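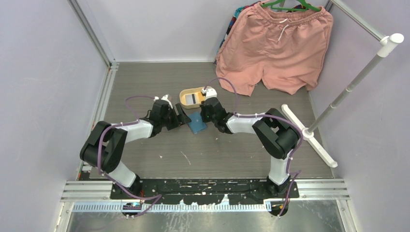
April 2021

So the yard. I said in the last post I'd write up what we're doing with it this year, and then I spent two weekends lying on the ground looking at drainage instead, so this one's long. Get a coffee.

If you're new, we moved to the edge of Podville with a house we liked and a back yard we did not. The lot slopes toward the kitchen, the soil is the kind of clay you could throw pots with, and whoever lived there before us had put down black plastic under every single bed. I have pulled up so much plastic. I find it in my sleep. Every time I think I've got the last of it, I stick a fork in somewhere new and up comes another shiny flap with a dead root stuck to it.

The winter was hard on the front walk too. We'd used ordinary rock salt on the steps, and the strip of grass on both sides went the color of cardboard and stayed that way. I flushed it with the hose on the first mild days (a good long soak, three mornings in a row) and then threw down some seed, and it's patchy but it's green. Next winter I'm using sand on the steps and keeping the salt for real ice only.

Anyway! The big job was the drain.

Water was coming down the slope, hitting the patio and sitting there. After a proper rain you could have floated a duck on it. I got two quotes. The first guy wanted to tear out the whole patio and start again, and he may even be right in the long run, but I nearly choked. The second was Herkus, a small outfit from over in Pranby that mostly does walls and drainage. They walked the yard with me for the better part of an hour, in the rain, which I thought was a good sign. Their idea was a gravel trench along the top of the patio with a pipe in it, running out to the low corner by the fence where nothing grows anyway.

I asked if I could dig some of it myself to save money and they said sure, as long as I kept the fall right, and they marked it all out for me with string and orange paint.
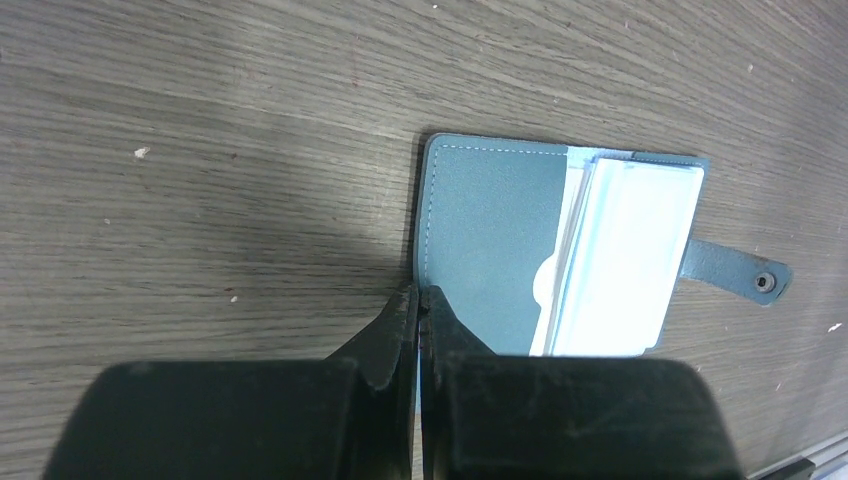
I would like to tell you I dug half of it. I dug maybe a quarter. Clay when it's wet sticks to the shovel, and clay when it's dry bounces the shovel back at you, and there's one afternoon in between when it's fine and I was at work. The crew came in with a little trencher and did the rest before lunch. They were very nice about my section, which had a bend in it that wasn't on the plan.

Money, because I always want to know and people never put it in: my digging knocked $300 off the bill. For that I got blisters and a sore back that lasted over 2 weeks. Would I do it again? Probably, yes. I'm stubborn and I liked being out there. But if you have a bad back or anything better to do with your Saturday mornings, pay the people with the trencher.

We've had two big storms since and the patio drained both times. I stood at the kitchen window in my robe watching it like it was television.

The bed above the trench is the fun part. I'd been going around in circles on what to put there. It gets sun until the middle of the afternoon, then shade from the neighbor's maple, and the roots from that maple drink everything in sight by July. My first list was all stuff I'd seen in magazines and it would have been dead by fall. So I went out to Henao, the nursery on the county road with the falling-down sign, and told them what I had. They talked me out of the lavender (clay, wet feet in winter, forget it) and into this lot:

Switchgrass along the back, five of them, still in gallon pots on the driveway.

Coneflowers and black-eyed Susans in the middle. I know, everybody has them. Everybody has them because they live.

Creeping phlox to spill over the edge stones, if the rabbits leave it alone.

One red twig dogwood at the low end, where it's soggy. I'm most excited about this one, for the winter color.

They also told me to stop digging compost into every planting hole like I was making a cake. Their way is to loosen a wide patch, plant a bit high, and put the compost on top so the worms do the work. My grandmother would have had words about that, but I'm trying it. I had 25 bags of compost stacked in the garage so there was no shortage. The car still smells.

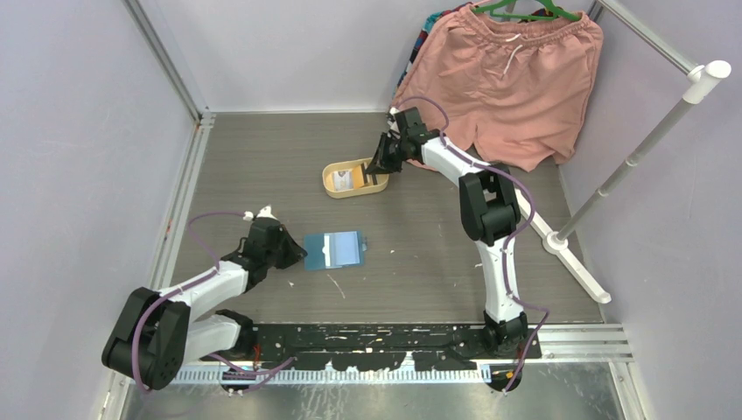 The grass question

A few of you wrote to ask if I'm keeping the lawn. Some of it! I like a bit of grass to sit on, and the dog would never forgive me. But the strip down the side of the house is going. It's narrow, it's in shade almost all day, and mowing it means dragging the mower through the gate, scraping the siding, going up and back once, and dragging it out again. I've hated that strip since the day we moved in.

The plan is to smother it with cardboard and wood chips now and leave it alone over the summer, then plant ferns and sedges in September when the weather cools off. I've been saving boxes. Take the tape off before you lay them down, by the way. I didn't do that the first time, at the old house, and I was picking little strips of tape out of that bed for years. Overlap the edges by a good hand's width too or the grass comes straight up through the gaps, and wet the whole lot down before the chips go on or it'll blow into next door's yard.

For the rest of the lawn I'm doing less than I used to. Mower blade up a notch, clippings left where they fall, and a light overseeding in the fall. I had the blade sharpened for the first time in I don't want to say how long, and the difference is kind of embarrassing. The tips of the grass used to look chewed.

Still on the list

The gate drags. It's been dragging since the ground froze and I keep lifting it with my foot.

I need to decide about the edging along the driveway. I love the look of brick set on its side, but I priced 100 of the old reclaimed ones and went home and sat down for a while. It might be steel. It might be nothing, and I'll cut a clean edge with the spade twice a year like I do now.

The hose reel is broken, again, same spot on the handle. If anyone has one they've had for more than a couple of seasons and still like, please tell me what it is in the comments. I'm done buying the cheap ones.

Off to get those grasses in the ground before it rains tonight.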